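**Ultstead listing – is 2,055 sq ft even possible?**

**vovau_renter:** Two-bedroom in the Ultstead building, listed by Jimo at 2,055 square feet. I walked it Saturday and I don't buy that number. The agent told me it "includes shared areas." Since when?

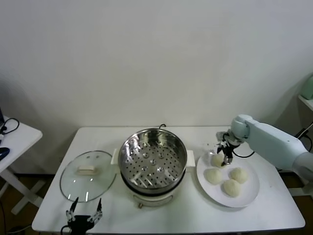 Does the listed size have to match the county record?

Usually the agent can quote another source, but they should tell you which one if you ask.

**Lụa Triệu:** I rented on the fourth floor until April. Mine was listed too big as well, by about 200 feet. They count the balcony. Kitchen is decent though, plain walls, room for a table. 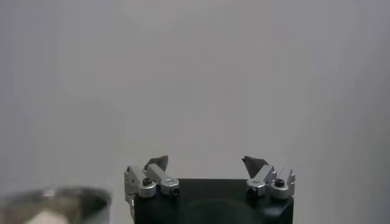 *Plain light gray wall, gripper at the bottom*

**dockside73:** Balconies don't add up to that. I'd guess somebody typed in the wrong unit. Agents copy old listings all the time.

**vovau_renter:** Same wrong number on 4 listings? Come on. 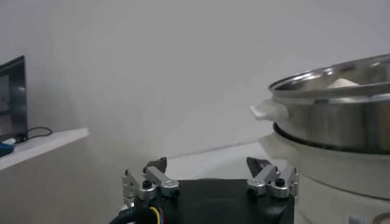 *Electric cooker on the right, steel pot on top*

**dockside73:** Copied four times, yes. I've seen worse. You're paying for the location anyway.

**Lụa Triệu:** Disagree. The HOA fee there is figured by square foot, so a bad number costs the buyer every month. Ask for the floor plan with the wall measurements on it. Mine came from Ông Property after two emails, and it was a blurry scan.

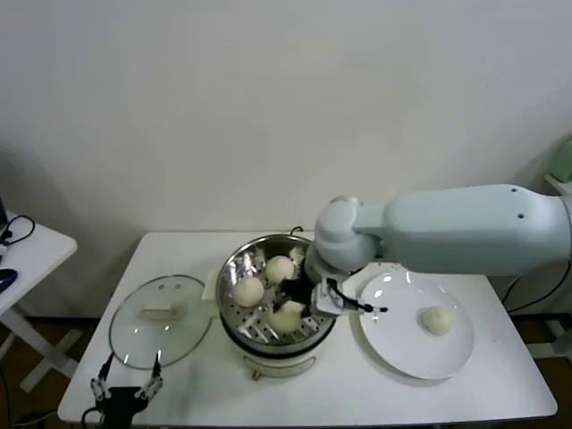

Also check whether the storage cage is deeded or just "assigned." Mine was assigned, and they moved me to a smaller one with a week's notice.

**vovau_renter:** Emailed Jimo this morning for the plan. They sent back a brochure. I'm bringing a tape measure on the second visit – and no, I'm not making an offer before then.

**dockside73:** Measure the closets too. Still say it's a typo.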